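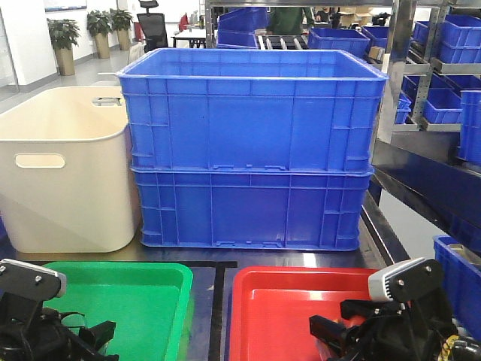 Ticket 504: Stock labels print with the wrong bin number

Status: Closed (reopened twice, closed again)
Product: Junum stock control, label module
Site: Pirham
Priority: Low, then High, then Low

Original report, 08:40
Every label we print from Junum comes out with bin number 465 on it. It doesn't matter what we scan. Tape, brackets, tea bags for the kitchen, all 465. The screen shows the right bin and then the printer does as it pleases. We have a delivery booked in for after lunch and would like the things in it to live in more than one place.

Support reply, 09:15
Thank you for contacting Junum support. Please turn the printer off and on again and tell us what happens.

Update from site, 09:22
It now prints 465 a bit faster.

Support reply, 10:05
Please check that the label template is set to "current bin" and not "default bin". You will find this under Settings, Labels, Templates, More.

Update from site, 10:31
There is no More. There is a grey button where More might be, and it doesn't press. I am logged in as admin, or so it says in the corner.

Support reply, 10:50
The More menu was moved in the November update. It is now under Settings, Printers, Advanced. Apologies, the help page is being rewritten.

Update from site, 11:12
Found it. The template was set to "current bin" all along. Changed it to "default" and back again, saved both times. Printed a test label. 465. Printed another in case the first was shy. 465.

Also tried:
- a different cable
- the other printer, borrowed from Lai (same result, and they want it back)
- a new roll of labels
- logging in from a laptop in place of the desk machine

Support reply, 11:58
Could you tell us how many items are in your stock list? There is a known fault with lists over 3,000 lines.

Update from site, 12:06
We have 73.

Support reply, 13:20
Passed to second line. Please keep this ticket open and don't print any more labels than you need.

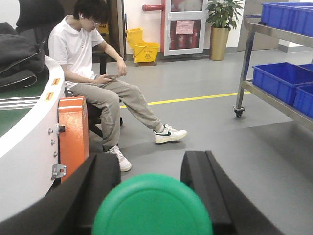
Pirham, waiting area.

Second line, 14:45
We've had a look at your account from this end. When your data was brought over from Tutow, the bin field was copied in as fixed text, using the value from the first row. The screen reads the live field but the label reads the copied one, so they will never agree. I have cleared the copied field and sent your template a refresh. Please log out, wait a minute, log in and print one label.

Update from site, 14:58
Bin 12. Correct. Printed three more, all different, all correct. Closing.

Update from site, 15:30
Reopening. Labels are right but the date is now in American order.

Second line, 15:41
Settings, Printers, Advanced, Region. Set to UK, save, log out.

Update from site, 15:49
Fixed. Closing.

Update from site, 16:10
Reopening only to ask if the wrong labels can be voided in the log, as the stock report thinks everything we own is in one bin. There is no bin 465, by the way – our numbers stop well short of it.

Second line, 16:26
Voided from this end. Run the stock report again after six, when the overnight job starts. Yes, it is called the overnight job.

Closed 18:12. Report checked, bins match.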